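Notes for my talk at the Ashworth local history evening
How to read an old death notice
Starts 7:30 pm, 40 minutes with questions

Opening

Good evening, and thank you for coming. My name is Lacey Furnival. English is my second language, so please raise your hand if I speak too fast. I will not mind.

(Wait until the people at the back have chairs.)

I want to talk tonight about death notices in small newspapers. I began to read them when I was looking for my husband's grandmother, who was born in Brirholm and died in a town where none of us had ever lived. I found her in a notice of four lines. It took me two winters to understand everything those four lines were telling me.

Part one – what a notice was for

We read these notices today as small biographies. At the time, the family mostly needed to tell people where to come and at what hour. The printer charged by the line, and so the hour of the service was always there, and the story of the life was often missing.

Slide 2: the Brirholm notice from October. Read it aloud, slowly. Ask the room what is missing. (Usually somebody says the cause of death. Usually nobody says her own first name. She is only "Mrs." with the name of the husband.)

Say here: if you search for a married woman, search also under the husband's initials. I lost many months before I learned this.

Part two – the list of relatives

The order of names matters. In most of the notices I have read, the children come oldest first, but sons may be listed before daughters, and then the order tells you nothing about age. I made this mistake in my own family tree and had to move three people.

"Preceded in death by" is for me the most useful line of all. It gives you people who are already gone at a certain time, and this can save you a long search in later records. Be careful when a child is missing from both lists. It can mean a quarrel, or it can mean that the printer dropped a line.

Explain "of the home." When I first saw "a daughter, Edith, of the home," I believed that Edith lived in an institution. She lived with her parents. (Pause, people laugh here.)

Part three – the Rullari index

Many of you have used the Rullari index in the reading room. It has some 3000 cards, typed from the newspaper over many years by different hands. I checked 1000 of them against the newspaper pages, and 269 had at least one difference. Most were small: a middle initial, a wrong page. But in a few of them the date of the funeral was written down as the date of death.

Please say clearly that this is not a complaint. Without the cards I would have found nothing. I only ask that you go to the page itself before you write a date in ink.

Slide 5: the card and the newspaper side by side. Point to the two dates.

Part four – where to look when there is no notice

Not every family paid for one. Try the "card of thanks," which was often printed a week or two later and names the pallbearers and the neighbors who brought food. Try the church bulletin. Try the column of local news, where you may read that a brother "was called away by the death of his sister." For my husband's family I found two deaths in this way – both under the news from Kurnon, where the brother had his farm.

If time is short, leave out the church bulletin and go to questions.

Questions I expect

Can I trust the age? Not always. Subtract it from the date, but treat the birth year as a guess until you find a second record.

Why are there two notices with different hours? The second is often a correction. Use the later one.

May I copy the cards? Yes, ask at the desk before 9:00 pm.

Closing

Thank the reading room for the use of the projector. Remind people to put their names on the sheet by the door if they want the word list, which explains the old terms. I will send it by mail to those who do not use a computer, and for this I need the full address, also the apartment number. 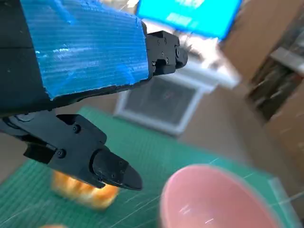
The word list has two pages. The terms for relatives are on the first page, and the terms for funerals and burials are on the second. If you know a term that I have left out, please write it at the bottom of the sheet, with the name of the newspaper where you saw it.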